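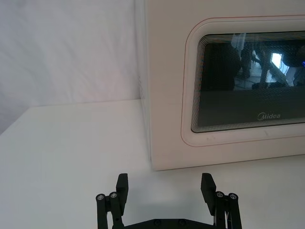
Home | Stories | Try It | Ask Us | Grown-ups

Can a Robot Open a Microwave? We Went to Find Out

Every few months somebody says that robots will soon be doing all our housework. They will cook tea, wash up and put the plates away, and you will never be asked to tidy anything again. It would be lovely. But people have been saying it since your grandparents were small, and who did the washing-up at your house last night?

So when a robot workshop called Wurkonance held an open day, we went along with a notebook and a lot of questions. The robot there is called Bellis. It is one arm with a gripper on the end, and a small camera sits close to the gripper so that it can look at what it is reaching for. It has no face and no legs. If you were hoping for a metal butler, sorry.

What was it meant to do?

The job was to open the door of a microwave, an ordinary white one with "Midea" in small grey letters on the door. It stood on a white table with a white cloth hanging behind.

Does your kitchen look like that? Ours doesn't. Ours has a kettle, a toaster, crumbs, three letters from school and a banana that has gone brown. A plain white table and a plain white cloth make things simpler for a robot, as there is less for it to get muddled by. That is a sensible way to begin learning. You learned to swim in the shallow end. But when a grown-up shows you a robot doing something clever, it is fair to ask whether you are looking at the shallow end.

How does the hand work?

Hold up one hand and tuck away everything except your thumb and first finger. Now pinch. That is nearly all Bellis can do. Its two black fingers open wide and close towards each other, and each one has a flat, blocky pad at the tip. There are bars and round bolts where you have knuckles.

Try this at home: spend five minutes using only your pinch. Pick up a pencil. Turn a page. Pull on a sock. The sock is where most people give up.

Why is a microwave door hard?

You open one without thinking, so it sounds silly to call it hard. But look at a door like that the way a machine has to. The window is dark and glossy, and dark glossy things act like mirrors. Look at the glass in the photo and you won't see a plate of beans. You will see bits of the room: a tall dark shape, a bright patch that is probably a window or a lamp, and a tiny blue light. You know those things aren't really inside the microwave. You have had years of practice with mirrors. A robot has to be taught, or it may decide there is something in there to reach for.

Then there is the pulling. Pull too gently and the door stays shut. Pull too hard and the whole microwave slides across the table. Your arm feels the difference and changes its mind halfway through. Getting a robot to do that takes a great deal of work.

So did it manage?

Yes and no. On the first go Bellis stopped short and pinched the air. On the second it got the door open, and everyone clapped, including us. On the third it pushed the microwave backwards and had to be switched off.

Teodoro Jaramillo was looking after the demonstration, and we asked him how many times Bellis had practised. He said 2206 times. We asked how many of those had gone well. He said it depended what you meant by well. We wrote that down and underlined it.

To be fair to him, he didn't pretend. When a boy at the front asked whether Bellis could cook a potato, he said it couldn't even fetch one. We liked him for that. The leaflet on the door was another matter. It said "the helper your home has been waiting for". Our home has been waiting for somebody to mend the back gate.

How to be a good doubter

Being sceptical (say it "skep-tick-ul") means wanting to see for yourself before you believe a thing. You can do it and still be polite. When you go to a robot show, try asking these:

- Can we see it go wrong as well?
- Is anybody steering it?
- What happens if you move the thing to a different spot?
- Could it do this with another microwave?

We asked the last two. When the microwave was turned a little to one side, Bellis took 47 seconds just to get its fingers near the door. There was no other microwave to try, so we still don't know about that one.

And the steering? Mr Jaramillo said that on some of the practice runs a person guides the arm, so it can copy the moves later. On the day, he said, it was working by itself. We couldn't see anyone steering. That isn't quite the same as knowing, but we believed him.

Words to know

Gripper: the part of a robot arm that takes hold of things.
Reflection: what you see when light bounces off something shiny.
Demonstration: showing people how something works, usually on a good day.

Comments

Ornen: I tried the sock. I got it half on and then my brother laughed and I fell off the bed.

Class 4 Owls: We think the robot should get a handle it can hook instead of pinching. Also why does it need a microwave if it doesn't eat?

Zoltstead Gran: I was promised a robot maid by the year 2000. Still waiting, still hoovering.

pip_and_moss: my dad says 2206 goes is loads but it took me ages to learn to whistle so maybe it is fine

Contact us | Copyright Zoltstead Young Readers, 6/2/19 | Back to top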